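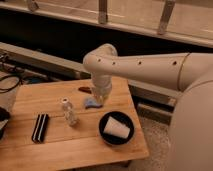

Fig. 1. Robot arm over a wooden tabletop, with a small clear bottle to one side.

Session 4 – Order books and slippage
Notes: Ludmila Machala, 05/12/2019

Last session covered wallets and keys. Today we look at what happens when a token is sold on an exchange.

An order book lists bids (offers to buy) and asks (offers to sell). The gap between the best bid and the best ask is the spread. Thinly traded tokens usually have a wide spread.

Market order: fills at once against whatever is in the book.
Limit order: fills only at your price or better – it may not fill at all.

Worked case. You hold 1,000 Girkico tokens and place a market sell order. The book shows:

127 tokens bid at $2.00
873 tokens bid at $1.90

You receive $254.00 plus $1,658.70, or $1,912.70 before fees. The average price is $1.9127 per token. Slippage against the best bid is $87.30.

Repeat the case with a limit order at $1.95. How many tokens sell right away, and what is left in the book?

Reading: Benjelloun handout, up to page 18. Bring your answers to Jae-in Bae's section.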